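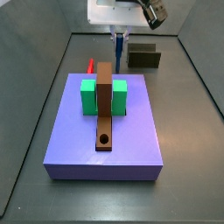
ラベンダー色の箱と、緑がふたつ、茶色のL字。

色の話から始めたい。紫に緑に茶色である。洋服でやったら家族に止められる組み合わせだし、弁当でやったら茄子とピーマンと煮すぎた何かになる。ところが角のきっちりした箱の上でやられると、妙に納得してしまう。四角いものは得だ。丸いものが紫と緑だったら、私はたぶん近寄らない。

で、私が好きなのは茶色のやつである。上に向かってすっと立っている柱と、手前に寝ている平たい棒とで、ひとつのL字になっている。寝ているほうは細長い溝の中にあって、箱の上面よりほんの少し低い。この「ほんの少し低い」がいい。ぴったり同じ高さだと、なんだか張り合っている感じがするし、飛び出していたら袖をひっかける。少しだけ沈んで、輪郭に細い影ができている。ものが溝に収まっている姿として、これ以上のものを私は思いつかない。

溝のことばかり考えている春だった。

もともとの原因は台所の引き戸だ。うちの食器棚は前の住人が置いていったStesellという棚で、下半分が引き戸になっている。この引き戸が四月に入ってから急に動かなくなった。急に、と書いたが、たぶん前から少しずつ渋っていたのを、私が腕力でごまかしていただけだと思う。ある朝、腕力が負けた。中にはご飯茶碗がいる。茶碗のいない朝食というものをやってみたが、どんぶりに少量のご飯を盛ると、人はずいぶんみじめな気持ちになる。

溝を覗いてみたら、米が詰まっていた。

米粒である。炊いていない、固いやつ。それと、いつのものかわからないゴマ、輪ゴムの切れ端、爪楊枝の先。溝というのは、暮らしのいちばん細かいところを黙って集めておいてくれる場所なのだった。頼んでいないのに。掃除機の細いノズルを当てても、米は溝の幅にみごとに収まっていて出てこない。ここまで溝になじんだ米を引きずり出すのも気の毒だと思ったが、茶碗のほうが大事なので竹串でほじった。夕方までかかった。

翌日、引き戸はまだ動かなかった。米のせいではなかったわけだ。米には謝っていない。

そこでアルシデスさんに相談した。アルシデス・プラドさんは同じ階に住んでいて、ときどき玄関先で家具を直している。私は道具箱を持っている人を無条件に尊敬するたちなので、前から話しかける口実を探していた。彼は棚の前にしゃがむと、戸を持ち上げて、手前に引いて、あっさり外した。外れるのか、と私は言った。外れるよ、戸だから、と彼は言った。この家に住んでずいぶんになるが、引き戸を外そうと思ったことが一度もなかった。戸は生えているものだと思っていた。

外してみると、戸の下の縁がすり減って斜めになっていた。斜めになったところが溝の壁に食いこんで、押せば押すほど頑固になる仕組みである。職場にもこういう人がいる。

アルシデスさんの見立てはこうだった。溝の深さは8ミリ。戸はもう少し浮かせたほうがいい。底に滑りのいいテープを貼れば、たぶんそれで済む。たぶん、というところで彼は少し目をそらした。

テープは駅の向こうの金物屋で買った。Tomarというメーカーの敷居用のもので、800円。そのすぐ隣に、見た目のよく似た無名のテープが100円で置いてあった。敷居用とは書いていない。何用とも書いていない。ここで800円のほうをまっすぐレジに持っていけるような人間であれば、私の人生はもう少し静かだったと思う。もちろん両方買った。両方買うのがいちばん高いということを、私は店を出てから知る。ついでに戸の縁を削るための紙やすりも買ったので、レシートの合計は1053円になった。

帰って、まず安いほうを貼った。

貼るのは楽しかった。細長いところに細長いものを寝かせていく作業は、なぜあんなに心が落ち着くのだろう。端から少しずつ指で押さえていって、最後に余ったところをハサミで切る。溝の底に、白い線がすうっと通る。これはもう直ったも同然だと思って、お茶を淹れた。豆はGrindentという手回しのミルで挽く。お茶ではなくコーヒーだった。浮かれていたので書き間違えたが、そのままにしておく。

戸をはめた。動かなかった。

正確に言うと、前よりも動かなかった。安いほうのテープは滑り止めだったのである。言われてみれば表面がざらざらしていたし、貼るときに指がよく止まって、作業がしやすいなと感心していたのだった。感心している場合ではない。溝に滑り止めを敷いて戸を閉じこめるというのは、防犯としてはなかなかのものだと思う。盗られて困る茶碗はない。

滑り止めをはがすのは、貼るのの倍は時間がかかった。糊が残るのだ。糊にまた米がつくだろうことを想像しながら、ドライヤーで温めて、定規の角でこそげた。その日は夕飯もどんぶりだった。少量のご飯にも少し慣れてきた。

次の日、紙やすりで戸の縁を整えて、Tomarのテープを貼り直した。今度は楽しむのをやめて、黙って貼った。戸をはめて、指一本で押してみたら、ものすごい勢いで滑って反対側の柱にぶつかり、中で茶碗が鳴った。あれほど動かなかったものが、こんどは落ち着きがない。中間はないのか。

中間がほしい、という話をアルシデスさんにしたら、使っているうちに落ち着くよと言われた。戸の話だと思うが、私の顔を見て言っていた。

そういうことがあったので、溝にちゃんと収まっているものを見ると、つい見とれてしまう。箱の話に戻る。

茶色の平たいところの、手前の端に近いあたりに丸い穴がある。この穴も気になって仕方がない。指を入れたくなる穴だ。私の指なら抜けなくなるに違いない。子どものころ、祖母の家の雨戸についていた穴に指を入れて、夕方の支度で忙しい祖母をたいへん困らせた。石鹸で抜いてもらった。それ以来、丸い穴を見ると指の付け根がうずうずする。反省の入る場所が違うと思う。

緑のふたつは、だいたい同じ高さで、茶色の左右に立っている。茶色のほうが背が高い。背の高い人を真ん中にして集合写真を撮ると、両脇の人はなんとなく姿勢がよくなるものだが、この緑にもそういうところがある。右の緑は足元に細い隙間が見えていて、くぼみに差しこまれているように見える。隙間というものにも種類があって、これはきれいな隙間だ。うちの棚の隙間は、ゴマが入る隙間である。

それから、箱の向こうに赤いものがいる。先っぽだけ出ている。細くて、つやがあって、少し傾いている。何なのかはわからない。私はこれが何であるかについて風呂でかなり考えたが、何も出なかった。きちんとしたものの後ろには、たいていこういう赤いのがいる気がする。来客の前に部屋を片づけると、ソファの後ろから必ず何かの先が出ているのと同じで、客はまっさきにそこを見る。

客といえば、妹が泊まりに来た。引き戸の顛末を、米のところから順を追って話して聞かせた。妹は最後まで聞いてから、どうして戸を外したまま暮らさなかったの、と言った。茶碗は見えてるほうが取りやすいでしょ、と。

それはそうである。

妹の家にはJiltoという、布をかけるだけの棚がある。溝がない。戸もない。何年使っても渋らないそうだ。ただ布には猫がぶら下がるらしいので、どこの家にも何かしらはある。

引き戸は、いまのところ動いている。最初の勢いはなくなって、ちょうどいいところで止まるようになった。ちょうどよくなってから、まだ動かなくなるまでの、短くてよい季節の中にいるのだと思う。朝、茶碗を出すたびに溝を覗く。昨日はゴマがひと粒いた。つまんで捨てた。

余ったTomarのテープは、巻きのまま引き出しに入れてある。引き出しのほうも最近ちょっと渋い。今度は先に外してみるつもりでいるが、これの外し方はまだ聞いていない。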